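Enamel, plastic, whatever – sorting the bowl shelf

Quick one tonight, the potatoes are on.

I've been putting off the bowl shelf since December. Too many bowls, none of them stack, and the big ones always end up on top of the little ones so you have to lift the lot to get at anything. Tuesday I finally emptied it. Took 30 minutes, plus a cup of tea.

Rule I went with: if I hadn't used it since summer, out. Two chipped pudding basins – gone. The glass one with the lid that never fitted – gone, and good riddance. Despina wanted the brown salad bowl so that's in a bag by the door waitng for her.

What stays

White ones with coloured rims. Shallow, wide, light enough to carry in one hand with a plate in the other. Red for chopped veg, blue for peelings, or the other way round if I'm not paying attention. I like being able to say "pass me the blue one" and get the blue one.

Also the metal tray with the rolled lip. I nearly chucked it last year and I'm glad I didnt. Does for rolls, for seed potatoes, for carrying all the jars out to the table in one go. A dark liner in the bottom and things don't slide so much.

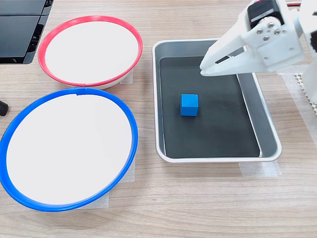 Where it all goes now

Bowls on the low shelf, blue underneath, red on top. Tray upright at the side, next to the chopping boards. Baking tins moved up one, which means the stool, but I bake about twice a year so fine.

Still to do: mugs. Joris says 13 is too many for two people. Joris can wash his own then.

Right, potatoes.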